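Notes from a month of recording suturing demonstrations by remote control. I drive the console and the robot's controller gets trained on what my hands did. Posting these in one thread so the people who keep asking me have one place to look.

---

The setup: a surgeon console with two hand controllers and two pedals, and two instruments over a synthetic tissue pad. I sit at the console. Begoña Ortuño sits at the bench and resets the pad between takes. The recording software is Zencombe, and it logs both hand controllers, both instruments and the video.

---

The task is one stitch across a short cut, then a knot. We split it into 5 segments: pick up the needle, drive it through, pull the thread to length, tie, trim. Each segment gets its own label in the log. Pedal tap at the start, pedal tap at the end.

---

I had to relearn how to move. In normal practice I make a lot of small corrections without noticing them. The controller learns those too. If I hover and fidget before grabbing the needle, so does the robot.

---

What helped: decide the grab point before tapping the pedal. Move to it at one speed. Stop. Close. It feels slow and a little stupid for the first hour, and then it becomes the way you do it.

---

Clutching was the worst habit to fix. When your hands run out of room at the console you press the clutch, bring your hands back to the middle and carry on. The instruments hold still while you do that, so the log fills up with pauses that mean nothing. Pornthip Kongkaew wrote a filter that cuts them. Before that I was told to clutch only between segments, and I mostly managed it.

---

No force feedback on this console. You judge tension by eye, from how the thread lies and how the edges of the cut move. People new to it pull too hard. I snapped thread on four takes in my first session.

---

Bad takes: keep them, but label them. Daranee Wiriya does the review and uses three labels: clean, recovered, failed. "Recovered" means I dropped something or missed a grab and fixed it in the same take. Those have been worth more than I expected, because they show the robot a way back from a mistake.

---

We have 169 takes labeled so far. Pulling the thread to length is the most consistent segment. Tying is the least, by a long way. My early ties and my late ties look like two different people did them.

---

That was a real problem for training. Chutima Khunthong ran it both ways, with all the ties and with only the ones from the second half of the month. The smaller set gave smoother motion. We wrote down one way of tying and I stick to it now: left instrument holds, right instrument wraps, same direction every time for the first throw.

---

Mid-knot, with the needle parked up and to the left, well away from both instruments. The short tail is standing up by the right jaws, and the left jaws are closed. 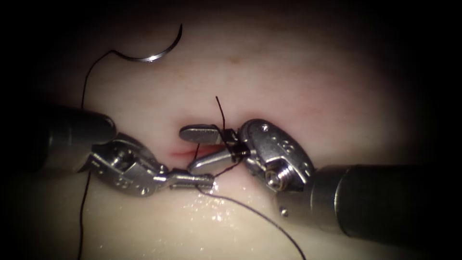 Why not just program the knot as a fixed path instead of demonstrating it?

Thread doesn't lie the same way twice. A fixed path works if the tail is where you expect it, and often it's a little to one side or lying flat. Demonstrations cover a spread of those starting positions, so the controller has something to go on when the tail is off.

---

Session length: roughly 40 minutes, then a break. After that my wrists drift and the takes get worse before I feel tired. Daranee can see it in the logs before I can.

---

Next up in July is handing over partway. The robot runs a segment, I watch, and if it goes wrong I press the pedal and take over from that exact pose. The hard part is matching my hand controllers to where the instruments already are. Ekkachai Khunthong is working on that - for now the instruments freeze until my hands line up, and only then do I get control.

---

If you're starting your own recordings, write the labels down before the first take. We renamed ours twice, and Begoña and I spent a whole afternoon fixing old files.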